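Home Projects News Calendar Contact

August
By the Food Studies student team, Palomino campus

Project report: how households in Belier store canned food

We asked 30 households in the Belier district how long they keep canned fruit and vegetables and whether they check the dates. Two did not finish the form and were left out. The rest listed 103 cans between them. 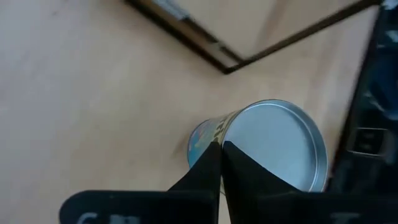
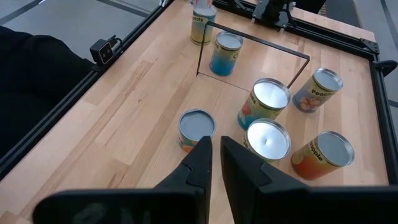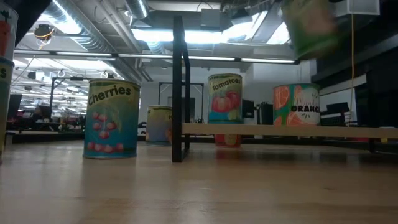

Hisumeck, in a comment on our draft, wrote that people mix up "best by" with "unsafe after" and that our form should have asked about it directly. We agree and would add that question next time.

Most homes kept cans in a kitchen cabinet. A few used the garage, where summer heat can shorten shelf life. Around 25 cans were past the printed date. Fruit was kept longer than vegetables, mostly for baking.

Our sample was small and all from one district, so the results may not fit other places.

Shares 2 Comments 1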